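3.2 Small soft objects kept near the bed

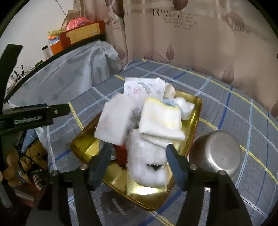
Figure 5. Soft items on a metallic tray, placed on a bed with a grey plaid sheet.

In the interviews many people spoke of the bed as a place for storing, and only later as a place for sleeping. In small flats the bed is often the largest flat surface, so things are put on it during the day and moved away at night. We call this habit "day placing". It was first noted in the Pruravside housing study (Tseng and Lunde), but there it was treated only as a problem of lacking cupboards.

Our material suggests a wider reading. Of the 46 households, 14 used a tray, a lid or a shallow box for carrying the small things together. Napkins, folded cloths and plush toys could share one tray, as in Figure 5. When we asked for the rule behind such a group, the answers were mostly about touch. One woman in Wasturell told us: "Hard things go to the kitchen, soft things stay with me." Two households gave no rule at all and were a little surprised by the question.

Chou has argued that a tray makes a border, and that objects inside the border are felt as already tidy. We agree in part. However, in five homes the tray was also moved between rooms several times in one day, and its content changed each time. The border was kept but the group was not. This point is taken up again in Section 4, together with the diaries collected in October.

Share this article (2) | Comments (0)
We use cookies to improve your reading. Accept | Settings
Contact: Feng-yi Cheung, Shih Papers on Home Life | © April 2018 | Back to top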